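Comparing two parallel grippers with a wrist camera
Posted in February by the Groltard bench blog
37 shares | 2 comments

I've had two sets of fingers on the bench since Wednesday, the Vamama pair and the Nakajima pair, and I'm having a great time with them! If you want to run the same comparison at home, start with the camera. Bolt it at the wrist, open the fingers fully and check that both tips stay in view. Then set the same closing speed for both pairs — I used 445 in the Jillex controller — and leave it alone.
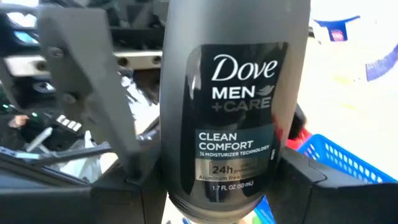 Smooth, wide objects are the best test of a finger pair, much better than boxes. Pick something with curved sides and small print on the front. The Dove Men+Care deodorant is lovely for this: with a finger against each side low down, the label stays clear, and you can read "CLEAN COMFORT" straight off the camera. Glare is worth watching too, as it eats into the last word of "Aluminum free deodorant".

Now lift, hold and put down, then swap fingers and repeat. Save every attempt, even the ugly ones. I'm aiming for 1,000 grasps per pair (yes, really) before I pick a favourite.

Comments (2)

benchmoth: Do you re-zero the fingers after each swap?

Groltard: Every time, with the jaws fully closed.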